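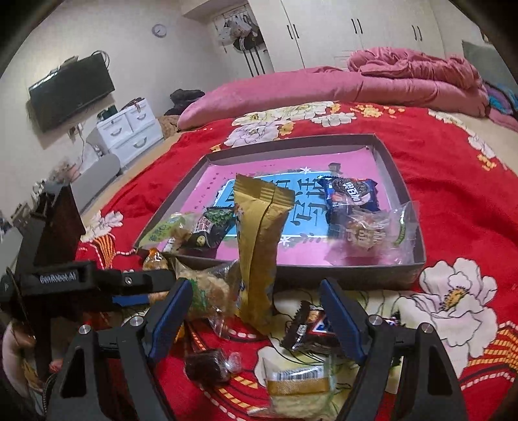 Asking people to show a robot what to do in their own bedrooms, with their own belongings, produces better teaching material than any laboratory table, according to one participant in the household demonstration programme run by Plevby. The remark appears in the programme's spring report, released on Thursday, which sets out the first results of a scheme intended to teach machines to sort and pack small goods.

Under the scheme, participants carry out ordinary tasks at home using a gripper held in the hand. A camera on the tool records each movement as the person reaches for, closes on and releases an item. The recordings are then used to train a robot arm fitted with a similar pair of fingers. No robot is present while the demonstrations are made.

The report covers 189 demonstration sessions held in homes in and near Prastside. The present round of work concerns packaged food: biscuits, wrapped cakes, sweets and bags of puffed snacks, to be handled one at a time at an open box. Plevby selected the task because soft and shiny wrappers change shape when they are held, and because items of very different sizes must be dealt with in the same session.

Participants are asked to use whatever surface they would normally choose. Beds, sofas and kitchen worktops are all accepted, and patterned covers are not removed. The report states that recordings made on plain tables alone had left earlier versions of the system unable to pick out an item against a busy background.

Each session is checked by staff at Pomach, the partner responsible for reviewing the recordings. A demonstration is returned if the fingers leave the camera's view for more than a moment, if an item is moved with the free hand, or if the tool is swung too quickly for the picture to remain clear. Nearly 571 separate grasps had been accepted when the report was closed in March — a lower figure than planned, owing to a late change in the labelling rules.
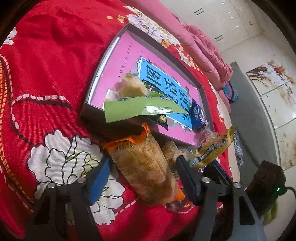
Tall packets are the hardest to teach, Pomach's reviewers were told at a feedback meeting, as a person will alter the angle of the wrist without noticing and the robot must then learn a habit that was never explained to it. Another participant asked for a short practice period before recording begins, and this will be introduced from the next round.

The report also compares the hand-held method with remote control, in which an operator moves the robot arm from a separate desk. Remote control was used for 6 sessions at the Nseir workshop. It gave recordings that matched the arm's own reach and speed, but setting up took longer and operators tired sooner. Plevby intends to keep both methods, using the hand-held tool for variety and remote control for tasks in which the limits of the arm matter most.

Some questions remain open. The report notes that the force applied to a packet is not measured by the present tool, and that a firm squeeze and a light one may look alike on the recording. A revised finger pad is being prepared at Nseir — it will be tried first on crisp and biscuit packets.

Households in Prastside may apply to join the next round, which will run for 3 weeks and will add folded clothing to the list of tasks. Equipment is lent without charge and must be returned in the case supplied. Applicants must be aged 18 or over and should have the agreement of everyone living at the address. Application forms are available from the Plevby office during opening hours.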